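Home | Galleries | Reviews | Contact
Print this page | E-mail this to a friend

Fit blocks: the gallery

Luditz sells its peg-and-socket blocks as puzzles with "a perfect fit every time." I have handled about 22 sets from various makers and have yet to meet one. The Perach set came closest, and it cost twice as much.

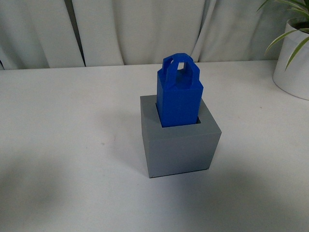 Blue handled block in the gray base. Look at the front right corner of the socket — a small dark gap.

Does a gap like that matter? For a toddler, probably not. For a company printing the word "perfect" on its box, I'd say it does. Morrison at least calls its fit "close," and I can live with close. More sets go up in May, if the makers send them.

We use cookies to improve your visit. Accept | Settings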